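Drandero: teaching at the vanity

Leonidas Christodoulou and Nektarios Deligiannis spent June guiding a two-handed robot by remote control through bathroom counter tasks. They kept 74 runs, 25 of them at this sink.

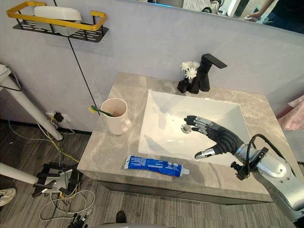

Right hand over the basin, toothpaste still on the counter.

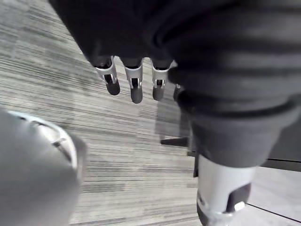 Wrist camera, fingers pointing at the floor.
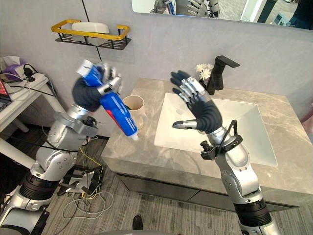 Last picture: a tube in the left hand, the right hand open above the sink.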